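Tramgate workshop talk, speaker notes

Opener: say who we are. Me, Karthikeyan Reddy and Malathi Annamalai, sharing one bench in a rented unit. Keep it to two minutes.

The goal was a gripper you hold in your hand, with the same fingers the arm uses, so you can record a task by doing it. We call it Ulis. Version 2 is the one on the table, pass it round after the first section.

Printing. The body took 798 grams of filament counting the failed ones. The shell warped twice along the long side. Fix was slower first layers and a brim, nothing clever. Mention that Malathi redrew the slots so the sliders could be swapped without opening the shell.

Fingers. First pair too stiff, second pair tore at the root. Third pair is still going after 200 hours of use. Ask who has printed flexible parts and let them talk for a minute.

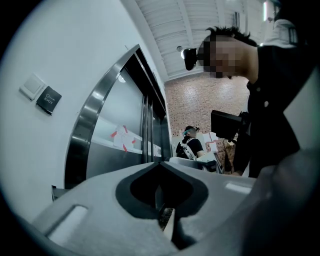

Weight is the complaint we get most. The first one was 775 grams with the battery in, and Chinyere Nwachukwu handed it back after ten minutes. Moving the battery to the belt helped more than any change to the shell. Say this slowly, people write it down.

Cables next. Leave slack at the wrist, clip it at the elbow, and label both ends. We lost a whole evening in January to a plug that was half in.

Software, short version. Recordings go to a folder, Karthikeyan's script checks the timestamps and throws out anything with a gap. Don't open the code unless asked. If asked, open the gap check only — the rest is a mess.

Costs slide. Read the total, skip the lines.

What we would change: a trigger with a longer pull, screws all one size, and a proper stand for charging.

Questions. Revathi Salian has the spare fingers at the back if anyone wants to try them.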